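Bonddale House Residents' and Users' Group
Minutes of the meeting held in the ground floor lounge

Present: Ayanda Nkosi (chair), Mamta Shakya (minutes), users of the lounge and of the upstairs rooms
Apologies: the Benavides office

1. Minutes of the last meeting
Agreed, with one correction. The minutes said the lounge bin was "no longer a problem". Ms Nkosi asked for this to be changed to "reported as no longer a problem". Changed.

2. Bins and recycling in the lounge
Gratthorpe Cleaning had sent a paper saying that bottles are now separated at source. Ms Nkosi asked what "at source" meant when the small bin by the chairs has no label and the recycling bin is over by the side. People sitting down will use what is nearest. The meeting looked at the layout.

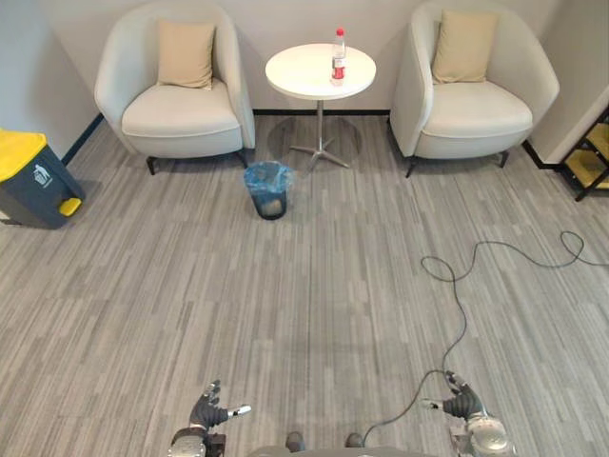 Lounge seating, with the side table, the small bin and the yellow-lidded recycling bin.

Ms Shakya thought the distance was no excuse. The recycling bin has a pedal and a bright yellow lid, and she did not see how anyone could miss it. Others felt that seeing a bin and getting up to use it were two different things.

Gratthorpe's paper claims that 80 per cent of bottles go in the right place. It does not say who checked or on how many visits. The chair would like to see the working before the figure is repeated in the newsletter.
ACTION: Ms Nkosi to ask Gratthorpe for the working.

3. Bags
The invoice for liners came to 478 pounds for the period to the end of March. The meeting found this hard to believe for a building with 17 bins. Gratthorpe says a fresh blue liner goes in at every emptying, full or not. It was asked whether a liner with one bottle in it needs throwing away at all, or whether the bottle could be lifted out and the liner left. Gratthorpe has said before that this "slows the round". No evidence of that has been given.

The following note was tabled and is included at the writer's request. 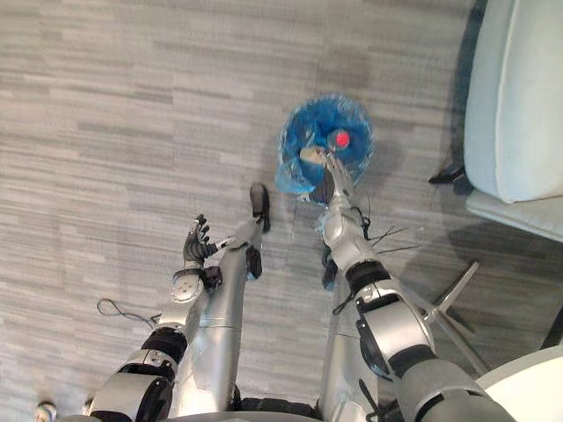
Mamta Shakya
Minutes secretary

I would ask people to look at what goes into the small bin before we agree to pay for more liners. A plastic bottle with a red cap, lying in a blue liner, is recycling in the wrong bin. I don't accept that a poster will cure this. We had a poster at Brundbridge and the bottles went on turning up in the general waste underneath it. Either the small bin goes or it becomes a bottle bin and is marked as one.

The chair thanked Ms Shakya and said she was not convinced that removing the bin would do anything except move the rubbish to the side table. There was some support for both views. A trial of five weeks with a marked bin was agreed, with two against.

4. Tying and carrying out
A user asked whether the bags are sorted after they leave the lounge – the paper is silent on this. The blue bags are see-through enough that a red item and what looks like the neck of a clear bottle show from outside, so nobody carrying one could say they didn't know.
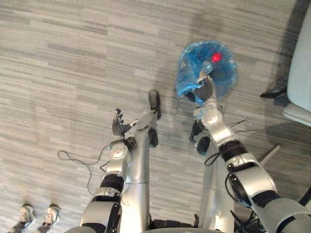 5. Furniture
The cream armchairs were discussed briefly. The supplier describes the fabric as "wipe clean". Ms Nkosi said she would believe it after a winter. The beige cushions stay for now. A request for a second side table was turned down on cost.

6. Any other business
The heating timer was raised again. Benavides say it has been looked at. The meeting noted that it was also looked at last time.

7. Next meeting
Date to be set once Gratthorpe have replied. Papers to Ms Shakya beforehand, please, and not on the night.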